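Some notes from my second term helping out with the Caltley robotics club, written as a person who signed up half expecting to be annoyed. Thread.

---

The club's big project is kitchen chores. Two arms, one table, a pile of dishes. The students named the setup Otik. The grant application called it "a household assistant." I asked them to stop calling it that until it had assisted a household.

---

The pitch, as given to parents: the students steer the arms through a task over and over, the recordings go into a model, and the model learns to do the task by itself. The target is 4000 recordings by June. They have 530.

---

I teach math, so let me do the math. Of those 530, Carys Morgan went through the lot and threw out every run where somebody bumped the table, quit halfway or forgot to hit save. That leaves 500. Good for her. She's the only one in the room who reads the logs before bragging about them.

---

Current task is plates. Pick one up by the rim, move it, set it down. A plate is flat and slippery and sits low on the table, and two small fingers have to get hold of the edge without shoving the whole thing sideways. My four-year-old can do this. She has also broken fewer plates. 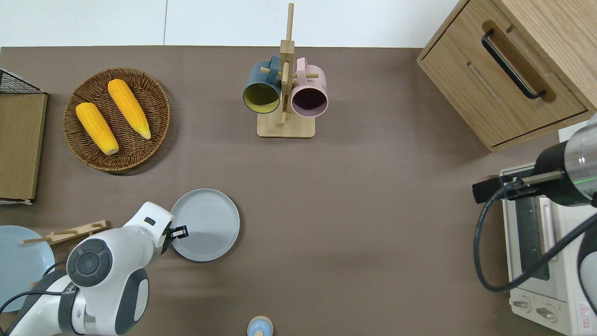

And my complaint is still the same one I had in the fall. When the plates start in the spots the kids are used to, the success rate looks great. Then Fongchan Srithong slid everything over by the width of a hand and it fell apart. To his credit, he did that on purpose and wrote it down.

---

He wants 200 of the next recordings done with the dishes in new places every time. Slower, dull, no good for the demo video. I voted yes. The vote was closer than it should have been.

---

Then there's the Edel Cup. Teams get one table, one task, and judges who mostly see the run you choose to show them -- I've read the rules twice and I can't find anything that stops you from practicing a single layout for months. Chuensuk won last year. I'd love to know what happens if you turn their table around.

---

Do I think the students are learning? Yes, a lot. They argue about bad data now. One of them asked me what a confidence interval was, voluntarily, at 5 pm.

---

Do I think Otik will be clearing anybody's dinner table by June? No. I've offered to bring paper plates.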